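The Endberg Parcel

The procedure for sending a parcel to Endberg was written by Neelam Rawat in December and taped to the inside of the pantry door. It ran to 15 lines. Her niece, Manju Pal, had followed it three times and disagreed with line 8, which said that medicines go in first.

"Medicines go in last," Manju said. "They get asked about at the counter. If they are on the bottom, the whole box has to come out again."

"They are heavy," said Neelam.

"They are tablets."

Neelam considered this. She had worked for the freight office in Retthorpe until it closed, and she held that a box was a floor, four walls and a load, and that the load should be settled before anyone had opinions about it. She put the striped cloth straight and read the list of contents aloud. Milk. Tablets. Candy, one packet. Manju repeated each item after her, as line 4 required.

The parcel was for Jaqueline Palacios, who had rented the upstairs room for 364 days and left one day short of the year to take a post in Endberg. She had not asked for anything. In her one letter she wrote that the shops there closed early and that her feet tingled at night. Neelam read the letter twice and went to the pharmacy.
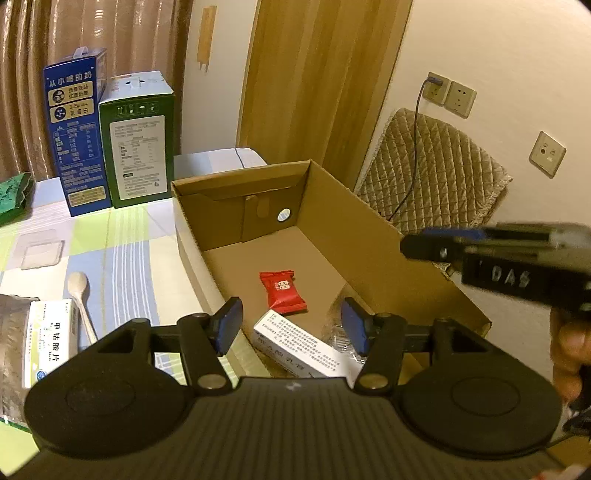 "What goes around the tablets so they don't get crushed?"

"Something soft on all sides, and nothing heavy on top."

Neelam wrote this on the back of the list and did not number it. Manju took it as a concession on line 8 and said nothing further about it.

They turned to the question of weight. The Nautiyal depot accepted parcels up to a fixed limit, and the kitchen scale stopped well short of it. The method, set out in line 11, was to stand on the bathroom scale with the box, stand on it again without the box, and subtract. Neelam stood. The dial gave 52 without the box. With the box it also gave 52.

"The scale sticks," said Manju.

"Then the parcel weighs nothing and will be cheap."

Manju tapped the dial with her knuckle. The needle moved by one mark and stayed there. She entered the figure in pencil.

The last item was the note. Neelam had drafted it the night before and it covered the dosage, the milk, the new bus to Zimbridge and the state of the upstairs window. It did not say that the room had not been let again. Manju read it at the table, folded it and laid it on the list.

"You could tell her the room is free," she said.

"She knows what a room costs."

"That's a different thing."

Neelam took the note back, unfolded it and added a line at the bottom, below her name. Then she went to look for the tape.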